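Home Guides Stores Returns Contact

Setting up your Polley table for tray service
Part 2: Top, tray and first plate

Hi again! If you've come straight from Part 1 you should have a table that stands on its own legs and doesn't rock. If it still rocks, go back and do the feet properly (I know, I skipped them my first time too). This part is the fun bit, and it won't take you long.

What you need: a soft cloth, a bowl of warm water with a drop of dish soap, the yellow tray, and something to put in it. I use a bread roll or a small spud for practice.

1. Wipe the tabletop with the damp cloth, working from the middle out. Go easy on the water near the join underneath.

2. Dry it with the other end of the cloth and leave it for 5 minutes. Go make a cuppa.

3. Run your palm over the surface. The finish is slightly matte, so you'll see soft patches and changes of colour depending on where the light falls. Those are fine. Grit is what you're feeling for.

CAUTION: No scouring pads, no bench spray with bleach in it. Zerrin Sönmez in our spares room has a whole shelf of tops that came back with shiny circles rubbed into them, and we can't fix those.

4. Wash and dry the tray as well, underneath included. Crumbs under a tray will scratch the top every time you slide it.

5. Set the tray down well over to one side, rim up, and keep the middle of the table clear for plates and elbows.

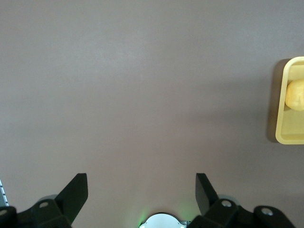

Trukero Home Team, Table and Kitchen Guides

6. Pop your roll or spud in near one of the corners. I like to leave the other half of the tray free so there's room for a second one, or for the butter dish if you're that kind of household.

7. Now lift the tray by two opposite sides and put it back down. Do it a couple of times. You want to lift it - please don't drag it - and you want whatever's inside to stay put. If it rolls about, line the tray with a folded napkin.

NOTE: The rim is shallow. It's great for bread, fruit and odds and ends, and pretty hopeless for soup bowls or anything sloshy. Oğuzhan Karabulut tried it with gravy at our Disutcombe open day in February and we were mopping until closing.

8. Last job: write the part number, 2,190, inside the cover of your booklet. You'll be asked for it if you ever order a spare tray, and it's a pain to find later.

Looking after it day to day

Wipe up spills when they happen, especially beetroot and curry. Lift the tray off once a week and clean under it. We've had the same Polley in our lunch room for more than 2 years and that's all the care it gets! Keep hot pans off both the top and the tray; a trivet costs next to nothing.

If the tray won't sit flat, turn it over and check for a bit of packing tape on the base. Mine had a strip I missed completely.

Related guides
Polley table, Part 1: Legs and feet
Gezer bench: fitting the seat pads
Getting curry stains off a matte top
Ordering spare trays

Contact the Home Team | © Trukero | Back to top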